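Alden recount drags on, and the library bond hangs by 34 votes

2020-10-29

Still no call in Alden. The library bond was ahead by 34 votes when the county clerk's office locked up for the night, with more than 100 mail ballots waiting on signature checks. Could go either way. Both sides were saying so in the hallway.

Turnout at the Pelkonen precinct was 1,097, a record for a special election there. Most of those voters walked in. The line went past the bus stop and down to the Clirkaritz Street bridge.

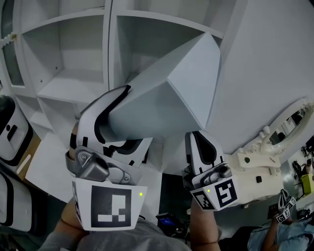 A white faceted shape held between two grippers, with white shelving behind it.

What the bond pays for: a new roof, longer hours, and a second branch out in Tedari, where people have been driving to Alden for books for seven years. What it costs depends on who you ask. The yes side says a pizza a month. The no side says read the tax tables, and they handed out copys at the door.

Council won't touch the budget till its certified. If the bond fails, the whole thing comes back in January, smaller, and maybe without Tedari in it. Next count is posted tomorrow at noon.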